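Ada Messina opened the doors of the Inska workshop in July, and over 71 visitors came to look at the robot. "I was afraid that it will stop in front of everybody," she says. "But people are patient when a machine is slow."

The first task was clearing a marble counter, with yellow fingers and black paper coffee cups.

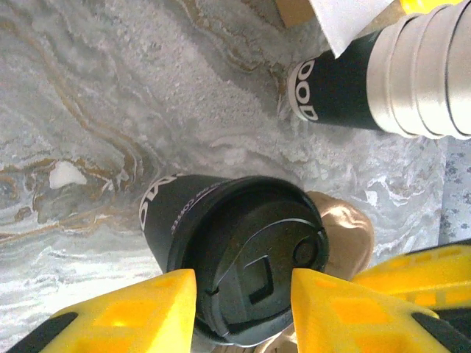 What the visitors asked

Most wanted to know about the lids. "A paper cup is soft, so the grip must be soft also," Messina explains. She and her colleagues from Piras practiced it for 28 days.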